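The Spreadsheet Has Seven Tabs Now

Aug 31, 2021

I have been trying to buy a robot for eleven weeks. I own, as of this morning, a spreadsheet, two quotes that have expired, and a very nice pen from a sales rep at Skulley.

For those who haven't followed along (hello, both of you), I run a small outfit called Traludus out of a unit on the Hillovden business park. We write software that lets two-armed mobile robots do dull things indoors, like picking stuff up off counters and putting it somewhere better. So far we have done all of this without a two-armed mobile robot, in much the same way you can write a cookbook without a stove. In November we move from simulation to hardware, and hardware has to be paid for.

I used to think buying equipment went like this: you find the thing, you look at the price, you wince, you buy the thing. What you do is find the thing, look for the price, and fill in a form. The form asks how many units you expect to deploy over the next three years. I put one. I have since learned that putting one moves you to a different queue.

Wieser did call back, in fairness to them. Their quote was four pages long, and the first page was lovely. The base and both arms came in under what I'd budgeted and I spent a cheerful evening working out what to do with the difference. Then I read page two, where it emerged that the arms don't come with hands.

I should have known. Grippers are always extra. They're extra the way fries are extra, except that you can eat a burger without fries and you can't pick up a mug with a wrist. Two-finger parallel grippers, one per side, plus a mounting plate for each one, at 400 dollars a plate. I've looked at the drawing of that plate for a long time. It's a disc with holes in it. I rang the machine shop across the parking lot and they said they'd do it for 50 and seemed embarrassed to be charging that much, but then the warranty has opinions about third-party plates, so now there's a row in the spreadsheet called "disc" with a question mark in it.

Page three was shipping. A robot with a lithium battery in it counts as dangerous goods, and it also weighs more than 700 pounds crated, so it needs a truck with a liftgate, and the liftgate is a line item. So is the appointment to use the liftgate. I asked what happens if you skip the appointment and was told that the crate stays on the truck, and the truck leaves.

Page four was training. Two days, on site, mandatory for first-time customers. I won't tell you what it cost, but at the per-hour rate I'd expect to come out of it with a degree.

So I started the tabs. If you're about to do this yourself, steal my layout:

Tab 1 is the robot. This is the only tab anyone wants to talk about, and it ended up at a bit over half the total.

Tab 2 is everything that bolts to the robot. Grippers, plates, the spare set of fingertips you'll want by the second week, cables that are all one foot shorter than you need.

Tab 3 is the building. We need a dedicated circuit for the charger. We need the floor lip at the back door ground down, as the base has the ground clearance of a slice of bread. The electrician wants 800 for the circuit and was surprisingly interested in the robot. The landlord was not.

Tab 4 is safety. Emergency stops, floor tape, a risk assessment written by someone other than me.

Tab 5 is insurance. I've spoken to three brokers. The first one asked if it had a driver.

Tab 6 is spares and repairs, which I had at zero until a friendlier customer of Wieser's told me what an elbow joint costs. I had to go for a walk.

Tab 7 is called "no" and holds everything I've already cut. The second robot is in there. So is the good chair.

The argument I keep having with myself is whether we need the thing in November at all. Simulation time is cheap. I can run the same reach down the same room all night, on a rented machine, for less than the liftgate appointment, and if an arm goes through the furniture I press reset and no one sends me an invoice. Every month we wait is a month of testing where the worst that can go wrong is a crash of the software kind.

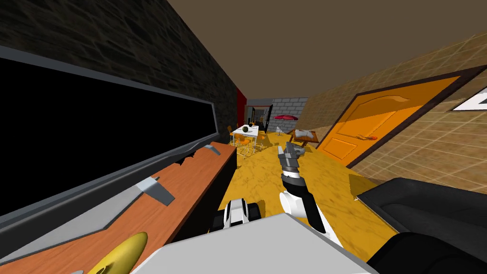
The trouble is that the customers we want don't live in there. They have thresholds and extension cords and that one cupboard door that has to be lifted while you pull. A gripper that closes perfectly on a simulated bowl will, I'm told by everyone who has been through this, shove a real one slowly into the wall while reporting success. At some point you have to find that out for yourself, and it's better done on our own floor than on a client's.

So, the plan as it stands. We go with Wieser for the base and arms. Skulley for the grippers, assuming they agree that their adapter fits, which their website says it does and their phone line says it might. We take the training, grumbling. We use the official discs for the first year and the parking lot discs after that. And we keep the simulator running on everything, so the real one only gets asked to do what has already worked a few hundred times on a screen – I'm not paying for an elbow because I was curious.

I've left a contingency of ten percent. My accountant suggested twenty. We've agreed to call it fifteen and each believe privately that we won.

The deposit is due when the new quote arrives. The new quote was promised for last week. I've emailed to ask, and received an automatic reply inviting me to say how many units I expect to deploy over the next three years.

I put two this time. We'll see if the queue moves.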